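Orange marks on white tabletop - what gets them out?

cec_tsik
Posted 13th November
Hi all, white table in the craft room has picked up a few orangey-tan marks near the back. Tabel is the off-white slightly mottled kind, not shiny. Dish soap, warm water, nothing. Don't want to wreck the finish. Ideas?

Romana D
Rust? Did you leave a tin or scissors sitting on it? Photo would help.

cec_tsik
No tins. Could be tea, could be marker, no clue. Photo from just now
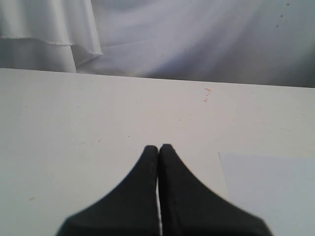

Marks are up the back, bit right of centre

Romana D
Oh they're tiny. Baking soda paste, leave it 8 minutes, wipe. Done.

kwesi_a
Wouldn't do baking soda on that. It's gritty, you'll get a dull patch and that's worse than a couple of flecks. Rubbing alcohol on a cotton bud, try a corner first.

Romana D
Used it on my kitchen counter for years, no dull patch. Depends how hard you scrub.

kwesi_a
Your counter isn't her table. Alcohol first, paste if that fails.

Heikki R
If it's rust neither one will do much. Lemon juice. Also is that white fabric behind it washable? Keep the lemon off if the colour matters to you

cec_tsik
It's an old sheet, dont care about it. Trying alcohol tonight

fuseini_L
Or just sand it back, 2000 grit wet, light as you can. Did my Jorlow desk that way

kwesi_a
Please do not sand it

fuseini_L
2000 is barely sandpaper mate

Romana D
Agree with Kwesi for once - no sanding. Let us know how the alcohol goes Cecilia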